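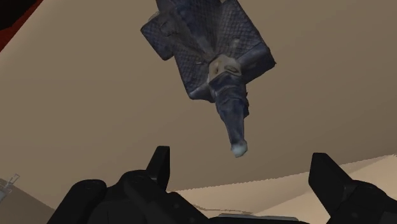
July, 11:40 p.m.

Posted by the author of this diary

We use cookies to remember your preferences and measure visits. Accept all / Manage settings

Finished season three of Drandcombe tonight, four nights after starting it, and I would like those evenings back, or at least the second one, which was the wedding episode and ran 85 minutes. Eighty-five! I have been to weddings shorter than that, and they fed me.

I should say that I love this show. I loved it when it was a small, damp mystery about a harbor town where the ferry came in with one passenger too many. I put up with season two, when the extra passenger had a twin. But somewhere between seasons the writers decided that everyone in Drandcombe must own a secret basement, and now no conversation can take place above ground. Even the dentist has a basement. She keeps maps in it.

The finale did what finales do now. Two people shouted on a cliff, somebody's phone rang, and the screen went black before she could answer it. I sat through the credits in case the call was picked up at the end. What I got was a trailer for Rinham, a bakery drama from the same streaming service, in which a man stares at dough as though it owes him money. I have added it to my list. I have no pride.

The list is its own problem. The Brondau app told me tonight that I have 748 hours of television saved, which it presented as an achievement, with a little burst of confetti. Last month it was 694. I watched something nearly every evening in between and the number still went up, so I am losing to it. I cleared out two cooking contests and a documentary about bridges, felt virtuous, and then saved a Norwegian thing with snow on the poster.

Went looking for news of season four over toast. It has been renewed (good), for only 5 episodes (probably also good), and they are moving it from ten o'clock to nine, so there will be less blood and more longing. The announcement promises "answers." They promised answers last year as well, and we got the twin's horse.

Boychuk is coming back too, apparently, the grumpy detective show set over the hardware store. Eleven years off the air. Same theme tune, same coat, new partner who is good with computers and doesn't drink. I give it until the second episode before he calls her "kid." I'll be there for all of it, of course. My dad and I used to watch it with the sound too loud and guess the killer during the first commercial break, and he always picked the vicar, whether or not there was one. He was right twice.

Told myself I would read tomorrow night. The library book is due and I'm on page thirty, where I have been since the ferry came in. But there's a Drandcombe after-show, it seems, where the cast sit on a long couch and say they can't tell us anything, and it's only half an hour.

Midnight now. Forgot to run the dishwasher. Going down to do it, into what I suppose I must call my basement.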